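Search posts
Enter keywords
Go

Filed under: Legal Writing, Contracts, Threads

May 26, 2025

1/ Okay, contract people, I need to talk about defined terms. I just spent most of a long weekend inside a supply agreement between two companies I'll call Stenwood and Baxter, and I have feelings. A thread.

2/ The agreement is 34 pages. The definitions section takes up a good chunk of that, and I'd bet a nice lunch that whoever built it started from a form and never took anything out. There's a definition of "Vessel." Nobody ships anything by water in this deal!

3/ Then there's "Products." Section 1 says it means the items on Schedule A. Section 8 says "products" with a small p. Section 12 says "the Goods." Are those the same things? I think so. Would I want to stand up in front of a judge and say "I think so"? I would not.

4/ My old supervising attorney, Rawiri Tamihana, used to make us print the whole contract and go through it with a highlighter, one color per term. I hated it. I do it now with every draft over ten pages (I've gone through a lot of yellow).

5/ What you're looking for: a term that's defined and never used, a term that's used and never defined, and my personal favorite, the term that gets defined twice. Stenwood/Baxter had all of them. "Delivery Date" was defined in section 1 and then again in section 6, with a different date.

6/ Someone's going to say the software catches this. Some of it, sure. I run Feltero on everything and it's good at finding a capitalized word with no definition. It did not blink at small-p "products," though, and that's the one that would have kept me up at night.

7/ Also please stop hiding rules inside definitions. If "Invoice" means "a written request for payment, which Supplier shall send within 30 days of shipment," you've tucked an obligation into the one section everybody skips. Define the thing up front, put the duty in the payment section with the other duties.

8/ And the parentheticals! (the "Agreement"), fine. (hereinafter referred to as the "Agreement"), no. (collectively, and together with all exhibits, schedules, and attachments hereto, the "Agreement"), I'm going to go lie down.

9/ I did a before and after on the definitions section just to see. Before: 3,587 words. I won't tell you the after, because I'm still arguing with opposing counsel over "Affiliate," but it's a lot shorter and you can read it without holding your place with a finger.

10/ How I decide whether a term deserves a definition at all: does it show up more than a couple of times, and does it mean something here that it doesn't mean in ordinary English? If "Business Day" appears once, just say what you mean right there in the sentence and move along.
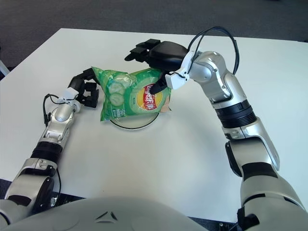
11/ Tipene Prendergast replied that he'd leave the definitions at the back of the contract, where people can look them up when they need them, and open with what each side has to do. I like this more than I expected to. I tried it once, on a services agreement for Motov, and the client read the first page all the way through, which had never happened before.

12/ The other side's lawyer moved them right back to the front, of course. We went two rounds on it and then I let it go, there was an indemnity clause to fight about.

13/ A couple of you asked about "shall" versus "must" and I'm not doing that today. I did it last November and my mentions were a mess for a week.

14/ If you've got a contract open right now, try this before lunch: pick one defined term and search for it, capitalized and lowercase. Read every hit. Send me the worst one you find (names taken out, please!) and I'll put up my favorites later this week.

Back to top | Contact | © 2025 All rights reserved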